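Sorting Out Household Papers, Cards and Receipts

Posted Monday, February 28, 2022
By Iraís Espinoza

Most paper in a house falls into one of four groups: things you need to carry, things you need this month, things you need to keep for years, and trash. The trouble starts when all four end up in the same drawer. The tips below are for a small household with one drawer, one file box and one wallet per person. If you run a business from home you will need more than this.

Start with the drawer

Take everything out. Vacuum the drawer and wipe it with a damp cloth, then leave it open while you sort. Make four piles on the kitchen table. Don't read anything longer than it takes to put it in a pile. Old letters and photos go in a shoebox for another day, or you will still be sitting there at supper.

Open every envelope. Throw out the envelope and any advertising folded in with the bill. This alone took my drawer down by half.

Unfold everything that will be filed. Folded sheets take up three times the room and nobody wants to unfold them later to see what they are. Remove rubber bands, which dry out and stick to the paper. Staples are fine. Paper clips catch on each other, so use them only on papers you will deal with this week.

Receipts

Many store receipts are printed on thermal paper, and the print fades. Heat, sunlight and some plastic sleeves make it fade faster. If a receipt is for something with a warranty, copy it on the day you buy the item and staple the copy to the manual. Write the purchase date on the front of the manual in ballpoint.

Grocery and gas receipts can go once they have been checked against the bank statement. I keep mine on a spike by the phone and clear it on the first Saturday of the month.

For returns, keep the receipt in the bag with the item. Put the bag in the car.

Wallets and card holders

Empty the wallet completely twice a year. Lay the cards out and put back only the ones used in the last two months. Store cards can stay home in an envelope, as most stores will look you up by phone number. A Social Security card should not be in there at all.
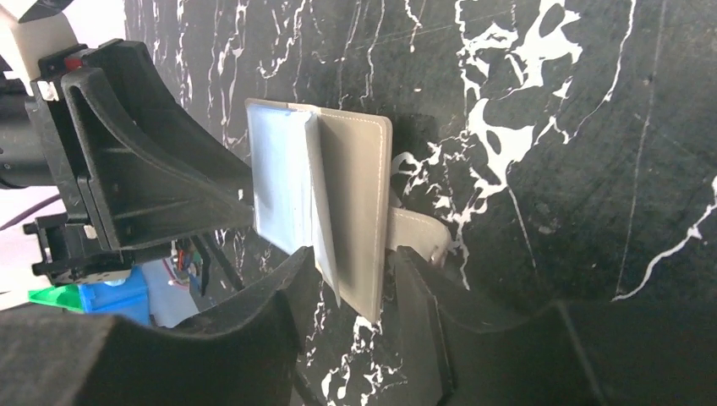

A folded, wallet-like item, gray and pale blue.

Write down the customer service number for each bank card and keep the list in the file box. Those numbers are printed on the back of the card, where they do you no good once the card is gone.

To clean a smooth synthetic wallet, use a cloth wrung out in warm water with a drop of dish soap, then a second cloth with plain water. Dry it open, standing on its edge, away from the radiator. Light colors pick up dye from new jeans. Try the soap first, then a white eraser rubbed gently along the mark. Test the eraser inside a pocket before you use it on the front.

Leather is different. Use a barely damp cloth and no soap, let it dry overnight, and follow with a very small amount of leather conditioner. I use the Lappalainen one in the flat tin, and a tin has lasted me four years. Suede gets a dry brush only.

Cards that have stretched their slots will slide out. Leather slots sometimes tighten a little if left empty for a week or two. Synthetic ones usually don't, and putting two cards in the loose slot is the simplest fix.

The file box

Use hanging folders and label them with plain words: Car, House, Medical, Taxes, Bank, School, Manuals. My mother had a box with 34 folders and could never find the water bill. Seven or eight is plenty — if one gets too thick, split it.

File the newest paper at the front. In March, when the tax papers are out anyway, go through the rest of the box and pull what is no longer needed. Check the current rules on how long to keep tax records before you shred any.

Birth certificates, the deed and passports do not belong in the file box. Put them in a fire-resistant box or a safe deposit box, and keep copies at home.

Shredding

Anything with an account number gets shredded, along with old cards. Cut through the chip and the stripe if your shredder doesn't take plastic. Mine is a small Altlow that overheats after a few minutes, so I do one handful at a time while the kettle boils. Oil it with a sheet of paper with a zigzag of shredder oil on it.

Shredded paper makes good packing material. It can also go in the compost in thin layers, as long as it isn't glossy and has no plastic windows mixed in.

Next week: getting candle wax off a tablecloth.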